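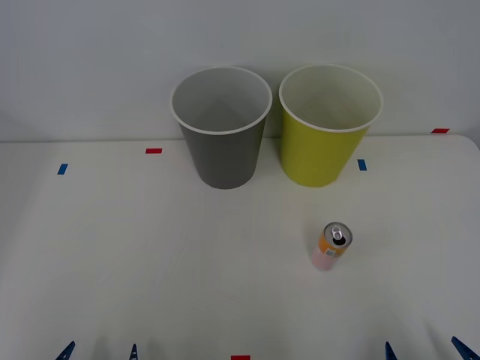 What do you really need on the table to serve drinks to a roomful of people?

Enough cups, something cold to put in them and a clear place to set them down. The rest is extra.

That was the answer we kept hearing when we asked readers how they manage birthdays, club evenings and leaving dos. Most had started out with borrowed glasses and ended up with paper cups, mainly because of the washing-up.

**Choosing the cup**

Paper cups are sold by the volume they hold when filled to the brim, and nobody fills one to the brim. A 9 oz cup gives you a sensible drink with some space left at the top. The 8 oz size suits children and anything fizzy that you plan to top up. Go bigger than that and you will be pouring half-finished squash down the sink at the end of the night.

Check the lip before you buy in bulk. A tightly rolled rim keeps the cup in shape when someone grips it near the top, and it is kinder to drink from. Cheap cups tend to fail at the side seam first, usually after an hour or so of standing full.

Plain colours are more useful than patterns. Two colours on the same table, say a dark grey and a bright lime, let you give one to the adults and one to the children, or keep the alcohol-free drinks separate without writing labels. Standgate sells its plain range in sleeves of 10, and Brilden does a box of 100 that works out cheaper if you have a cupboard to keep it in. We found little between them in use. The Brilden cups are a touch stiffer.

**Cans or bottles**

Big bottles cost less, but they go flat and they are awkward for small hands. Slim cans are easier to share out. One can will usually do two people a small cup each, and anyone who wants the whole thing can drink it as it comes. Zultden's fruit sodas went quickly at our own tasting, with Thepsuriya's lime and ginger a little behind - it is sharper, and better with ice.

**Setting out**

Put the cups at the back of the table and the cans in front, so people aren't reaching over open drinks. Stand out a few cups at a time and keep the rest in their sleeve. Leave a hand's width of bare table along the front edge for pouring.

A pale table shows spills straight away, so keep a cloth within reach. Bins matter too. Have one for cans and another for cups, as many councils won't take lined paper cups with the recycling.

Leftover cups keep well in a dry cupboard, upside down in the sleeve with the end folded over. Ours from last October are still fine.

*June 2021*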